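Speaker notes: Announcement of the Grutham Prize for Documentary Film
Prepared for the Ernis Film Festival press briefing, Jan 18, 2024

Opening

Good morning, and welcome on behalf of the Ernis Film Festival. Thank you to our colleagues from the press and to the distributors who have joined us.

I will speak for a few minutes on the prize and the program, then take questions. Please hold requests for individual interviews until the end; the press desk has the sign-up sheet.

(Pause for late arrivals.)

The prize

The Grutham Prize is given every second year to a documentary filmmaker whose work has had a lasting influence on the form. It carries a cash award and a full retrospective at the festival. The recipient is chosen by a jury of 4, drawn from past winners and working editors.

The jury considered 21 candidates this year. Its decision was unanimous, and the festival board confirmed it without amendment.

The recipient

It is my privilege to announce that the prize will be presented to the director Leandro Tejada.

Mr. Tejada began as a sound recordist and directed his first feature, Indport, over three winters in a closing harbor town. The film runs 277 minutes and was first shown in two parts. It remains in regular use in film schools, particularly for its handling of long interviews without narration.

His later work includes Melnyk, a portrait of a family-run printing house. The jury's citation praises "the patience of his listening and the exactness of his cutting." Read the citation slowly. The full text is in the press folder.

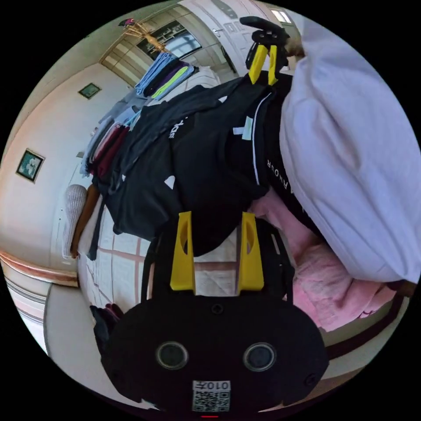 The retrospective

The retrospective will take place in September, during the main festival. All of Mr. Tejada's features will be shown, including a restored print of Indport, which will screen in a single sitting with two intermissions.

Mr. Tejada will attend the opening night and give a public talk the following afternoon. Some 100 seats at the talk will be set aside for students, free of charge. Schools should apply through the education office and not through the box office.

Questions

If asked about the amount of the cash award: it is unchanged from the last edition.

If asked about the competition lineup: titles will be released in the summer. Do not confirm any film by name.

If asked about streaming: the festival holds theatrical screening rights only. Refer further questions to the rights holders.

Close by thanking the jury and directing guests to the press desk.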